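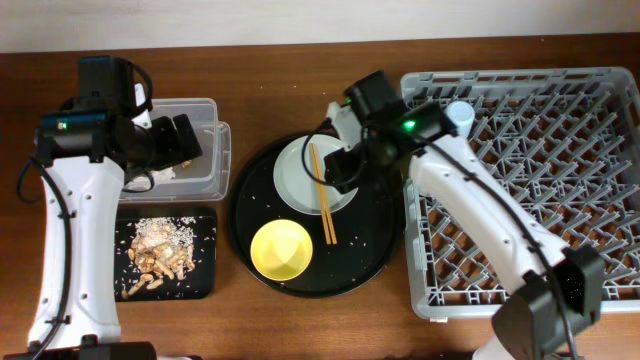
Ticket 606: dishwasher stops mid-cycle, won't drain

Opened by: Inger Bech
Status: closed (I think!)

First post

Hi all, me again. The Drumora in our kitchen has started stopping partway through the normal wash. It beeps twice, the drain light comes on, and when I open the door there's a puddle in the bottom with bits of rice floating in it. I've been washing up by hand since yesterday and I'd like that to end soon, please.

What I've done so far:
Took out the filter and scrubbed it with an old toothbrush. It was grim, but no better afterwards.
Ran the short rinse on its own. That one finished, but left the same puddle.
Switched it off at the wall for ten minutes and tried again. Same two beeps.

It was fitted in January and this is the first bother we've had with it. Does anybody know if it's still under guarantee, or does that go through Lappalainen, who put it in?

Reply from Martti Riihimäki

Guarantee is with the fitter for the pipes and with the maker for the machine, so work out which one it is before you ring. Where does the waste hose go? If it joins under the sink, look at the join. Also please check it goes up high under the worktop before it comes down again.

Update 1

Right, I've been under the sink with a torch. The hose goes up and is held by a clip, then comes down to the sink trap, so the height looks fine to me. There's a bit of a squash where it goes past the bin, though — I moved the bin and straightened the hose as best I could. Ran the normal wash at the lower heat and it got further than before, I'd say past the main wash, and then beep beep. Puddle a bit smaller. I was quite pleased for about a minute.

Update 2

Woo-jin Seok came by and asked if anyone had ever knocked out the little plastic disc in the trap, where the hose pushes on. I had no idea there was one! He says new traps come with that spout blanked off and it has to be cut out before you connect anything. But it drained all right for months, so it can't have been left in completely, can it?

Took the hose off (bucket underneath, and I still got a wet sleeve) and there it was, half cut and folded back like a flap. A great plug of grease and rice had built up behind it. I snipped the rest out with kitchen scissors, poked the muck through with a skewer and put the hose back with the clip done up tight.

Update 3, 2018-11-07

Three normal washes, all finished, no beeps and no puddle. I did one at the hottest setting too, empty, with a cup of vinegar on the top rack because Aino Koivisto swears by it. Smells much nicer in there now.

I've emailed Lappalainen about the flap, as they may well have left others the same way. No answer yet. I'm not after money, I'd only like them to know.

Could somebody please scrape the plates before loading? The filter had more rice in it again this morning — less than last time, but still.

Reply from Martti Riihimäki

Good find. Look under the sink again in a week in case the clip drips. Closing this, open it again if the beeps come back.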